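Home | Products | Tutorials | Downloads | Support

Getting started with the Irkell bedroom pack
Written by Édgar Villanueva, checked by Giuliana Huamán
Last updated: January

The Irkell bedroom pack is an add-on for the Soomro simulator. It gives you a furnished room, a white two-arm robot and a set of pick-up tasks. In this tutorial we install the pack, open the room and run the first grasp from the robot's own view. Please reserve one hour for it, the download is slow.

Before you begin

You need Soomro already working and a license key for the pack. The key comes by e-mail from the Uvonport shop. Keep 20 GB free on the disk. Our port number is 2871, and if another program uses it, change it in the settings file before the first start.

Step 1. Unpack the archive into the "rooms" folder of Soomro. Do not rename it.

Step 2. Start Soomro, choose Load Room and then Bedroom. The first load took roughly 12 minutes on our older computer.

Step 3. In the Camera menu select Body View. The room will look strongly tilted. We have tried to level it and the arms became harder to steer, so I advise to leave the tilt as it is for the first day.

Step 4. Set the arm speed to 50 percent. The factory value is too quick for a beginner - you will push things to the floor.

Step 5. Open both grippers with the O key. Bring the left one slowly to the object, stop, and press G to close. If the fingers pass through the object, the contact option is off. You find it under Physics.

Step 6. When the object is held, raise the arm in small moves. Save the run with a name you will recognize later.

For comparing with your own window, these are two views from the same room. 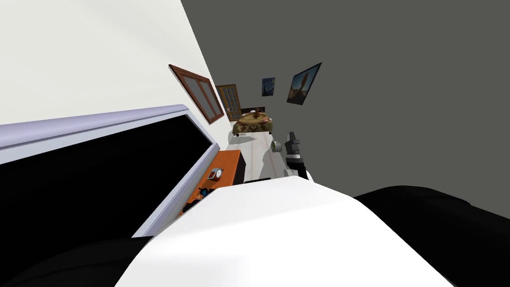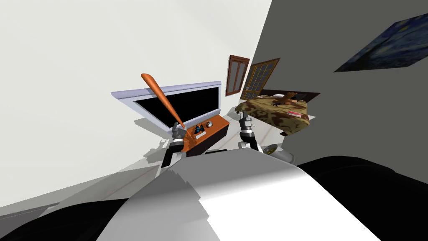
Second view: baseball bat held in the left gripper, right gripper open.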